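Drendell Water Flosser: Seven Months In

I have a permanent retainer behind my bottom front teeth, and anybody who has one will know what that means. Regular floss has to be threaded under the wire with one of those little plastic needles, and after years of doing it I was still only managing it a couple of times a week. My hygienist, Min-kyu Choo, never scolds, but she does have a way of going quiet over that wire. So last October I finally bought the Drendell countertop water flosser, and I've had it long enough now to have some opinions.

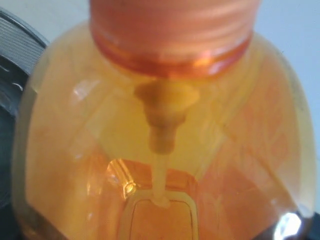

The Drendell cost me $98 plus tax, and it comes with a base, a tank, a handle on a coiled hose, and three tips. One tip is for braces and wires, so that's the one I use. It took me a good week to stop spraying the mirror! The trick is to put the tip in your mouth first, lean well over the sink, and only then switch it on. The tank is clear plastic with a lid that lifts off, and I do wish they had given it a proper screw cap like the ridged one on that orange bottle, because the lid has come off in my hand twice with the tank full. Once it went down my pajamas.

There are 11 pressure settings, which seems like a lot to me. I started at the lowest and worked my way up to the middle over a month or so, and I've stayed there. My brother-in-law, Desmond Greenberg, tried it at a high setting on his first go and was not happy with me. If your gums are tender, please go slowly - there's no prize for getting to the top number.

A full tank lasts me around 3 minutes, enough for the whole mouth with a little extra for the wire.

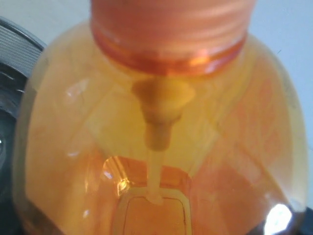
Orange bottle with a screw-on collar, close up.

Now for the grumbles. It's loud. I can't use it after my husband has gone to bed, so I've moved the whole business to right after supper, and that has been better for my snacking too. The hose is short if you're tall, and it never quite goes back into its coil. I also had to write to Drendell for replacement tips, though they did come quickly and with a nice note.

I looked at the Zolent cordless model before buying, and I may still get one for trips, but its tank was so small that I would have been refilling it halfway through.

At my spring cleaning Min-kyu spent far less time scraping behind that wire, and she asked what I'd changed. I still thread real floss through on weekends, as she told me to. Four stars from me, and it would have been five with a better lid.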